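Covik Interviews: a data card

Covik is a collection of recorded and transcribed conversations with young people who were drawn into armed groups as children or teenagers and have since come home, along with conversations with their parents, teachers and the case workers who sat with them afterwards. I put it together with a small team over a few long winters, and I've tried to write this card the way I'd explain the collection to you over a cup of tea, so please forgive me if I wander a bit.

What's in it

There are 102 interviews. Of those, 50 are with young people themselves, and the remainder are with family members and the people who worked alongside them. Each interview comes as a plain text transcript in the original language, an English translation, and a short notes file with the speaker's age band, the broad region, and whatever the interviewer thought a reader should know (the power went out, a little sister kept coming in for biscuits, that sort of thing). I'm fond of the notes files and I'd encourage you to read them first.

We don't distribute audio. Voices are recognisable, and several people told us plainly that they'd speak only if the recording stayed in our cupboard.

How the interviews were done

Most of them took place in homes or at the back of a school after lessons had finished for the day. Our interviewers spoke the family's own language and had all worked in child protection or youth counselling before they came to us. A parent or another trusted adult was nearby for anyone under eighteen. People could stop whenever they liked, and quite a few did, and came back on a Saturday when the house was quieter.

We didn't ask for operational detail. If somebody began to name commanders, routes or places, the interviewer steered gently back to school, family, the first night home, what the neighbours said. Where names slipped through anyway, we've replaced them with bracketed tags such as [UNCLE] or [TOWN-2]. The tags are consistent within one interview but not across the collection, so please don't try to join them up.
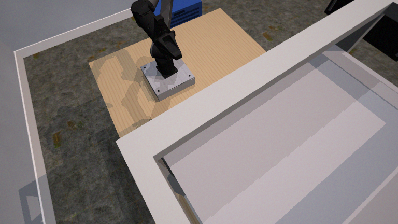
Simulated view: black robot arm at a light wooden table.

Translation

Sharada Thampi led the translation work and set the house style, and I can't thank her enough for her patience with the rest of us. She asked that repetition and half-finished sentences be kept, so the English will feel bumpy in spots. Words for shame, honour and obligation were left in the original with a gloss in square brackets the first time they turn up. Every translation was read by a second person, and 10 were translated twice from scratch by people who hadn't seen each other's work. Both versions of those are in the folder called "paired", and they make for a fascinating afternoon if you care about how testimony changes between languages.

Folders

transcripts: original language, UTF-8 text
translations: English, same file names
notes: one short file per interview
paired: the double translations
consent: blank copies of the forms we used, in each language

What we hope you'll use it for

Teaching, mostly, and research on reintegration, family support and how schools can welcome a student back. The Gustova reading group used an early version in a counselling course and sent us pages of kind and rather sharp comments, many of which are reflected in this release.

Please don't use it to build risk scores for individuals, to train anything that decides who gets watched, or to try to identify a speaker. Journalists are welcome to write to us, but quotations need to be cleared beforehand, and we'll check with the family where we still can.

Known gaps

Girls are badly under-represented. Families were far less willing to let daughters talk to us, and we didn't push. Nearly everyone here came home through some kind of formal programme, so those who slipped back quietly on their own are missing. Memories also shift over time, and in 10 of the interviews a parent and child disagree about basic dates. We've left both accounts as they were told.

Access and corrections

Apply through the Itaneo archive desk with a paragraph on your project and the name of a supervisor or editor. Requests are read in a batch at the end of each month. If you spot an error in a translation, send the file name and the line and we'll have a look. Removal requests from speakers or their families go to the front of the line, always, and the next release notes will list the withdrawn file numbers with no reason given.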